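Workshop Tips: Getting Two Arms to Fold a Shirt

I've been writing the folding software for our bench at Kernach since last August, and people keep emailing me the same questions. So these are my tips, in no special order. They're all about code, so put the screwdriver away!

Find the shirt before you plan anything

My first version went straight from camera to motion, and it grabbed sleeves all day long. Now I run the segmentation on its own and look at the mask on a second screen (I'm fussy about this). If the mask has ragged holes in it, fix that first. Bright cloth on a white table is the easy case, so start there and save the gray socks for later.

Mask out the other laundry

Give the bin its own no-go region and do the same for anything already folded. Sanne Segers wrote ours as a little Rerer plugin, and it's 230 lines, most of them comments. I draw the regions a bit fat, so a stray flap of cloth doesn't get counted as part of the shirt.

Pick your grasp points from the top edge

Collars and sleeves lie differently every time, but you can usually get a decent line along one edge. I fit that line and put one target near each end of it, one per arm. Hems work too, if the shirt landed the other way up.
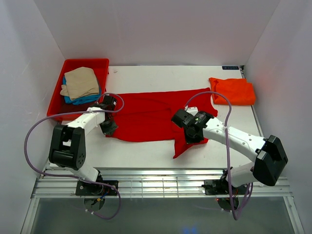
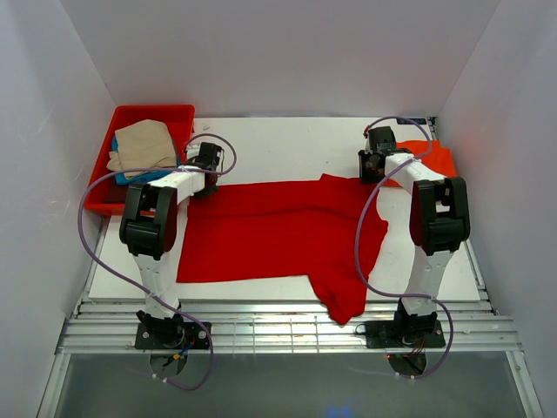 Red top between the two arms, beige and blue in the bin, orange off to the right.

Plan both arms together

I used to plan the left arm, then the right, and hope. Please don't! Put both in one planner call with the cables modeled as fat tubes. Ours gives up after 2000 samples and tries 3 different starting poses before it asks me for help, and I've been happy with that.

Log the boring runs too

I keep every run in Muvetti, good or bad, with the mask and the plan saved side by side. Disk space is cheap, and the dull runs are the ones I compare against when a fold goes sideways. Oh, and put the software version in the folder name. I lost two days to that one.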